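Minutes, Kusska Players, planning meeting, 1/4/25

Present: Nipon Chareonsuk (chair), Bohumila Vaněk (minutes), Trendetti, Ferri, cast members. Coko joined by phone for the act running order and left after that item.

Previous minutes were read and accepted. One correction: the winter variety night ran two intervals, and the minutes said one.

**1. Theme for the spring show**

Three themes had been sent in. After discussion the meeting chose the space opera night over the haunted library and the monster movie night. Ferri asked that the show avoid using any one film's characters by name, as the venue had questions about that last time. Agreed. Acts may borrow the general look (capes, silver boots, ray guns) and should make up their own names.

Trendetti still wants to do the swordfighting number set in London in 1666 and asked if time travel counts as space opera. Put to a vote and allowed, provided there is a spaceship in it somewhere.

**2. Running order**

Draft order read out by Coko. Two changes:

- The puppet act moves to the first half. It needs the side curtain, which is tied up for the robot chorus after the interval.
- The juggling duo closes the first half. Trendetti goes straight after the interval.

The comedy magic act is not confirmed. Nipon will call them and report back. If they drop out, the host fills with the audience quiz - Bohumila has the old questions but they need new ones, as most of the regulars know the answers by now.

Total running time on paper is nearly 4 minutes over what the venue allows. No act was asked to cut yet. The first full run in February will be timed and cuts made from that.

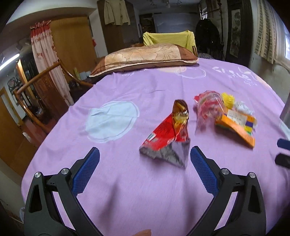

**3. Costumes and props.** Ferri has taken stock of the costume trunk and most of the capes can be used again. The green one has a torn collar and goes to Bohumila for repair. The alien queen's headdress will be rebuilt on a bike helmet, as the wire frame was too heavy. For her gown, Ferri is after satin close to the lavender-purple of the bedsheet, with bright red for the trim, and will bring swatches before buying. Ray guns are to be painted silver, no orange. Anyone who borrowed boots from the trunk should return them by the next rehearsal, including those who think they already have.

**4. Music and sound**

Tracks must be handed in as files, labeled with the act name and the order they play in. Phones will not be plugged into the desk during the show. Trendetti objected that the sword number has a live drum and needs no track. Noted. The drum still needs a microphone, and the sound desk must be told where it stands.

**5. Rehearsals**

The hall is available on weeknights in February. Acts with more than two people get first pick of slots. Solo acts can use the small room upstairs, where the ceiling is low - no sword work up there.

**6. Tickets and posters**

Ticket price stays the same as for the variety night. Front row seats in costume get a free drink, as before. The first poster draft was passed around. The lettering was hard to read against the stars, and "Kusska" looked like "Kusska's." Coko will be asked to redo it with plainer type.

**7. Any other business**

Request for a quick-change screen on stage left. Nipon will measure the space.

**Actions**

- Nipon: call magic act, measure for screen
- Bohumila: cape collar, new quiz questions
- Ferri: satin swatches, headdress
- Coko: poster, revised running order

Next meeting to be set once the hall dates are confirmed.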